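Wrist camera or fixed camera for stacked plates?

Forum: Arms and Grippers > Cameras

riquelme_p
We are comparing two camera positions for a table task with dishes, and I would like to hear what others use. The arm hangs over the table. The gripper is the two-finger Pestel, before that we had the Skornimden with softer pads. With the wrist camera only, we made 25 tries per gripper and the Pestel missed the rim 3 times. Zulema says this is good enough. I am not convinced.

zparedes
I said good enough for May, please quote me correctly :) The misses were all with plates of the same colour as the table. It is a problem of light and contrast, so a second camera will see the same bad edge.

nernesari_fan
I don't agree with this. From the side you get the shading on the wall of the dish, and from the wrist you mostly get a flat disc. We went to a fixed view and the rim was much easier to find. It costs you some latency — up to 900 ms on our old controller, but that was our own bad code.

iara_y
Which exposure do you use? With ceiling tubes in the background, automatic exposure makes the table too dark. I fix it by hand every morning.

riquelme_p
Fixed exposure, same for both cameras. My steps for the next comparison, please correct me:

1. Put the narrower dish on the wide blue plate and save one view from the fixed camera before the arm goes down. The teal one is close to the table colour, so the darker sides are what I look at.
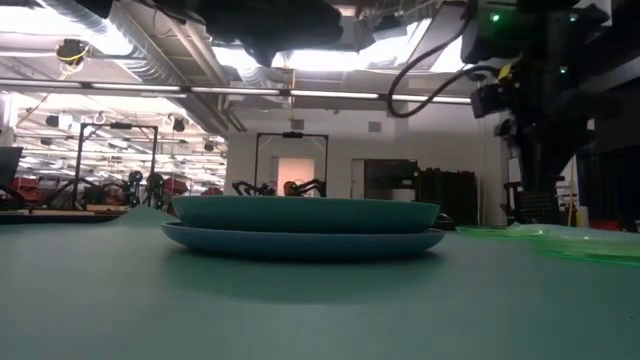

2. Repeat with the wrist camera, same dishes, same lights.

3. Change to the Skornimden and do all again.

zparedes
Step 3 changes the gripper and also the calibration. Do the calibration again first, or you compare nothing.

nernesari_fan
+1 for this. And take away the green plastic sheet, the bright reflections can be taken for an edge.

riquelme_p
I prefer to keep the sheet for one series and remove it for the other. Calibration: yes, I will add it before step 3.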